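Wednesday, January 24, 2018

1/ Sat through three procurement software demos before lunch. All three were "the Amazon of business buying." One of them couldn't find staplers.
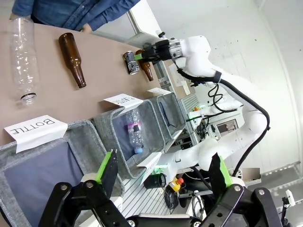
2/ Brendach is buying Skokham. The press release says "seamless" four times. Customers I talked to would like to know which login survives.

3/ Skokham has 113 connectors. Kaan Çınar, who has installed plenty of it, says 44 work on a Monday. Brendach has its own connectors, naturally, and they connect to other Brendach things.

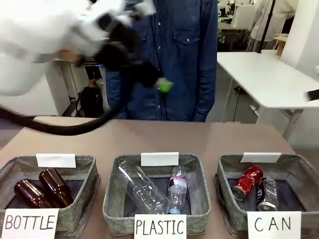 4/ Price is the fun part. List was $49 per user in December. New quote is "let's hop on a call." I hopped. I'm still on hold, musically.

5/ Meanwhile Wondar says it'll take any unhappy Skokham customer and move their supplier records for free. All 3740 of them, in one case. Shahla Babaei asked what free covers. Free covers the kickoff meeting.

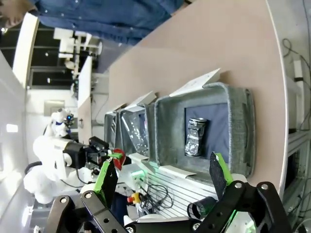
Crushed can, gray felt tray.

6/ Analysts will now redraw the chart with the dots. Somebody moves up and to the right, somebody buys reprint rights, and my inbox fills with webinars.

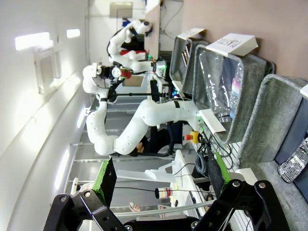

7/ And the webinars all have the same slide: spreadsheet on the left, sad face. Platform on the right, happy face. Every buyer I know exports the platform back to the spreadsheet by Thursday.

8/ If you're up for renewal this quarter, ask for one year and get the data export in writing. Bülent Ağca asked for two years and got a tote bag.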